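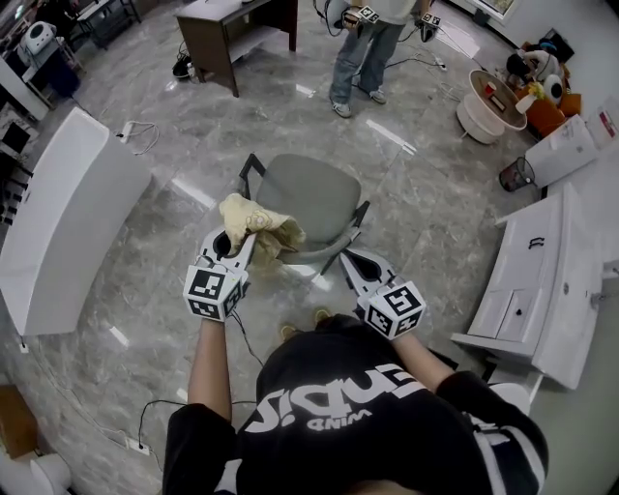 Gray office chair and pale yellow cloth.

Research Analyst, Naval Procurement
Nomard Defense Research

Nomard is looking for a research analyst to work on patrol vessel and coast guard procurement. The post is full time and runs for two years, with a possible extension. It reports to Sylvain Renaud, who heads the maritime program.

About the work

Nomard tracks how mid-sized states buy, fund and maintain their naval forces. Most public writing on this subject follows the large fleets. We cover the smaller ones, where a single order for two or three hulls can take up most of a year's equipment budget and where delivery dates often slip without any announcement.

Our main product is the Sistano database. It now holds 1,699 contract records, covering new ships, refits, engines, radars and long-term maintenance deals. Each record is checked against at least two sources before it is released to subscribers. We also publish a quarterly review and short country papers, and we answer written questions from subscribers, who include parliamentary staff, journalists and suppliers.

The analyst will take over the patrol vessel part of the database, 315 records at present. Many of these need updating. Contract values were entered in local currency and have not all been converted on the same basis, and a number of option clauses were never followed up to see if they had been used.

What you will do

Keep the patrol vessel records current, using budget documents, tender notices, audit reports and shipyard statements.
Write four country papers a year, each of about ten pages. The first will be on offshore patrol vessel replacement and is due in July.
Draft a section of the quarterly review.
Answer subscriber questions in writing, usually within two working days.
Work with the Benavides project, our separate study of maintenance spending, so that the two sets of figures agree.
Present findings to small groups when asked. Expect this a few times a year, mostly by video call.

What we need from you

A degree in political science, economics, history, engineering or a similar field, or equivalent work experience.
At least two years of work in which you handled public budgets, contracts or trade data.
Clear written English. Papers are edited, but the analyst's draft should be close to publishable.
Good reading knowledge of Spanish or Portuguese. Arabic, Indonesian or Turkish would also be of use.
Confidence with spreadsheets. Some experience with SQL is helpful and can be learned on the job.

Prior military service is not required. We do want someone who can tell the difference between a budget authorization, a signed contract and a payment, and who will say so in a record when the source leaves it unclear.

All our work uses open sources. The post does not require a security clearance, and we do not take on classified work. Staff may not hold shares in or do paid work for companies listed in the database.
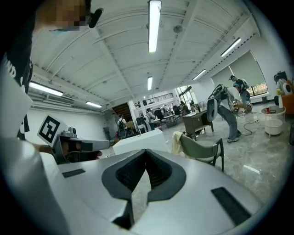
Headset and dark navy T-shirt.

Pay and conditions

Salary depends on experience and follows our published pay scale, which we send to every applicant invited to interview. You will have paid leave, a pension contribution and a yearly allowance for language classes or conference travel. The maritime program works on a hybrid pattern, with two fixed days a week in the office. Remote work from another country is not possible for this post – our insurance does not cover it.

Nomard has a staff of 14. Analysts share an editor and a data manager, and there is no separate research assistant, so you should be ready to do your own data entry.

How to apply

Send a resume, a one-page letter and a writing sample of no more than 2,000 words. The sample does not have to be on a naval subject. Please name the post in the subject line and say when you could start.

Applications close on 20th March. Shortlisted applicants will be given a short written test, which involves building a record from a set of tender papers supplied by us. The test can be done from home and is paid at a flat rate. Interviews are held through Andale, the recruitment firm handling this post, and questions about the process should go to them. Questions about the research itself can be addressed to Sylvain Renaud.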